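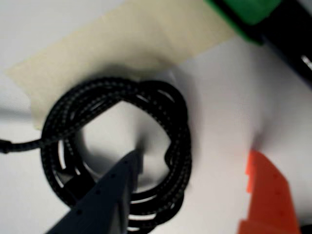 Corinne Tadlock

Saturday, February 15, 2020

Search this site Enter keywords Go

The repair counter at Malhotra Hardware in Wetik opens at eight, and by nine the shelf behind it is usually full. Lamps come in the most, then toasters, then vacuum cleaners. Each item gets a paper tag with a phone number and a few words about the trouble. "Smells hot" is a common one. So is "quit."

Hardware stores used to do this kind of work as a matter of course. The store in Flesent had a bench until the owners retired, and the one in Gisis rented its back room to a man who rewound motors. Both are gone. People from those towns now drive to Wetik, and the counter took in 465 items last year, up from 246 the year before.

Most of the faults are simple. A cord has been bent in the same place for years and the wire inside has broken. A switch is worn out. A vacuum belt has stretched. The parts cost a few dollars and the labor is a flat charge, paid when the item is picked up. Anything that can't be fixed goes home again with no bill, or into the scrap bin if the owner agrees.

What can't be fixed is a longer list than it was. Many newer kettles are glued shut, and opening one means breaking it. Some makers sell no parts at all. The store keeps over 230 dead appliances in a shed for their knobs, feet, plugs and screws, and the shed has saved plenty of old mixers that no catalog covers.

The money is modest. The counter pays its own wages and some of the heating. It also brings in people who buy paint or a rake while they wait, and that counts for something with a big chain store 3 miles up the highway.

November is the busiest month, when space heaters come out of closets. Customers are asked to bring heaters in early and to wrap the cords loosely before storing them. A tight wrap around the base strains the cord where it enters the housing, and most of the heater repairs start there. The wait in winter can run to two weeks.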